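News » Manufacturing » Robotics and Automation

Plarkodley trains robots by hand for server refurbishment

Plarkodley has begun teaching robotic arms to refit used computer servers at its Stitonthorpe works, under a training programme developed with the engineering firm Cekico. The programme, which opened in June, relies on skilled technicians guiding the robots by remote control, so that each movement can be recorded and later learned by the machine.

The company refurbishes servers for resale to schools, clinics and small businesses. Most of the dismantling is already automated, but fitting processors and memory has remained manual work, as boards differ in layout from one model to the next and the parts are easily damaged.
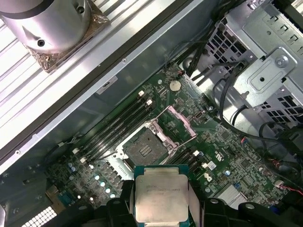 Under the new arrangement, an operator sits at a control desk and moves a pair of handles which the robot follows. Each completed demonstration is reviewed by a second technician before it is accepted into the training set. Plarkodley expects to gather 1,000 accepted demonstrations during the first stage, of which 600 have been recorded to date.

"Our technicians have spent years learning how much pressure a part will bear," said Annag Dalgleish, Head of Operations at Plarkodley. "The purpose of this programme is to pass that judgement on in a form the equipment can use."

Twelve members of staff have completed the operators' course, which was designed by Vy Âu of Cekico. Sessions at the control desk are limited to 45 minutes, after which operators return to other duties. The company has stated that no posts will be lost as a result of the programme.
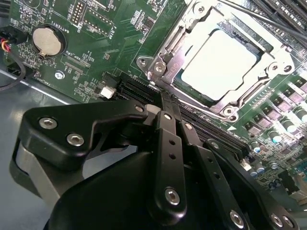 Memory slots are regarded by the training team as the harder part of the work. A processor is lowered from directly above, whereas the slots are long and narrow and the latches at their ends must be handled without strain to the board. On some models the slots run close beside the processor socket, parallel to its metal load lever, and the fingers of the gripper must come together just above them. Operators are asked to make a separate set of demonstrations for this approach.

Sugeng Jugah, who leads the review team, said that recordings containing a hesitation or a corrected movement were not always rejected. "A recovery that has been carried out properly is useful to us, and we mark it as such," he said.

The second stage will extend the training to storage drives and power supplies. Plarkodley will publish a summary of its findings once the first stage has been completed.

Tagged under: Industry News, Skills and Training, Remote Operation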